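5. Fitting the Printed Lid Skin

Applies to Lisdale Lid Skin, pattern sets 161 and 517

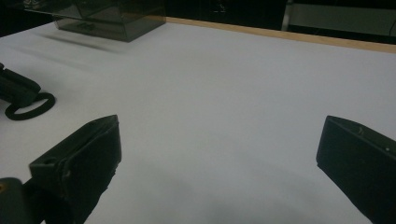

Figure 2. Matte white tabletop.

5.1 Before you start

The lid skin is a single printed sheet with a low-tack adhesive back. It is cut to the outline of the laptop named on the sleeve. Check the model name on the underside of the laptop against the sleeve before you peel anything. A skin that has been peeled and put back on its liner cannot be exchanged.

Pattern set 161 is a one-piece skin with no logo opening. Pattern set 517 has a die-cut opening for an illuminated logo, and the cut piece is supplied still in place. Leave the cut piece where it is until step 11 of the fitting procedure.

Contents of the sleeve:

Lid skin, on paper liner
Felt-edged squeegee
Cleaning wipe, sealed
Strip of positioning tape
Spare trim piece (pattern set 517 only)

You will also need a lint-free cloth, a hair dryer with a low setting and a flat table large enough to lay the laptop and the skin side by side.

CAUTION: Shut the laptop down fully and unplug the charger. Sleep mode is not sufficient. Pressing on the lid of a sleeping laptop may wake it, and a warm lid softens the adhesive before the skin is in position.

NOTE: Textured, rubberized and fabric lids are not supported. The skin will hold on these surfaces for a short time and then lift at the corners.

5.2 Cleaning the lid

1. Close the laptop and place it on a folded towel, lid up, with the hinge facing away from you.

2. Remove any old stickers. Warm each one with the hair dryer on low and lift it from a corner with a fingernail. Do not use a blade.

3. Open the sealed wipe and clean the lid from the hinge toward the front edge. Go over the corners twice. Skin oil collects there, and most lifting starts at a corner.

4. Dry the lid with the lint-free cloth. Tilt the laptop toward a lamp and look for lint along the edges.

5. Allow the lid to come to room temperature.

CAUTION: Do not spray cleaner directly onto the laptop. Liquid can run into the hinge gap and reach the display cable.

5.3 Positioning the skin

1. Lay the skin on the lid with the liner still attached and the printed side up. The small notch in the liner goes toward the hinge.

2. Center the skin. The margin at the left and right edges should match. The margin at the front edge is slightly wider by design and leaves room for the finger recess.

3. On pattern set 517, check that the outline of the logo opening falls evenly around the logo. If the outline is centered but the side margins do not match, follow the logo and ignore the margins.

4. Fix the hinge edge of the skin to the lid with the positioning tape. Half the width of the tape goes on the skin and half on the lid.

5. Lift the front edge and fold the skin back over the tape. It should swing like a page. If it shifts sideways, remove the tape and repeat from step 1.

5.4 Applying the skin

6. With the skin folded back, peel the liner away from the hinge edge and fold it under by the width of two fingers. Crease it flat.

7. Lower the skin and press the exposed strip down with the squeegee, felt edge to the print. Work from the center of the strip out to each side.

8. Hold the front edge of the skin just clear of the lid with one hand. With the other, draw the liner toward you a little at a time from beneath. Follow it with the squeegee, using overlapping strokes.

9. If a crease forms, stop. Lift the skin back to the last flat area, pull it straight and continue. The adhesive can be lifted and relaid several times during the first few minutes.

10. Remove the positioning tape. Peel it back on itself at a low angle so that it does not take the hinge edge with it.

11. Pattern set 517 only: lift the cut piece out of the logo opening with a piece of the used positioning tape. Press around the opening with a fingertip. If the edge of the opening is torn, fit the spare trim piece over it.

12. Warm each corner with the hair dryer on low and press it down with the cloth.

CAUTION: Keep the hair dryer moving. Do not direct it at the hinge, the vents or the side ports.

NOTE: Small bubbles usually disappear by the next day. Push larger ones to the nearest edge with the squeegee. Do not pierce them — the hole shows on light-colored prints and will collect dirt.

5.5 After fitting

Leave the laptop closed and switched off overnight. Do not place it in a carrying case or sleeve during this time. The print can be wiped with a damp cloth once the adhesive has set. Alcohol, acetone and kitchen cleaners dull the gloss coat and may lift color from the pink and red areas of the print.

Skins made under the Danon and Abbasi pattern names use the same adhesive and may be fitted by the same procedure. Lamton keyboard overlays use a different adhesive and must be fitted with the instructions packed with them.

5.6 Faults

Corner lifts within a day of fitting: Clean under the corner with a dry cloth, warm it and press again. If it lifts a second time, the lid is textured or still carries cleaner residue.

Skin overhangs the front edge: The skin was taped too far forward, or the sleeve is for a different model. Do not trim the overhang while the skin is on the laptop. Remove the skin and check the model name.

Logo light shows unevenly: Adhesive has been left inside the opening. Roll it off with a fingertip.

Lid does not close flush: Check for positioning tape left at the hinge.

To remove the skin, see Removing and Storing Skins.

Revised May 11, 2021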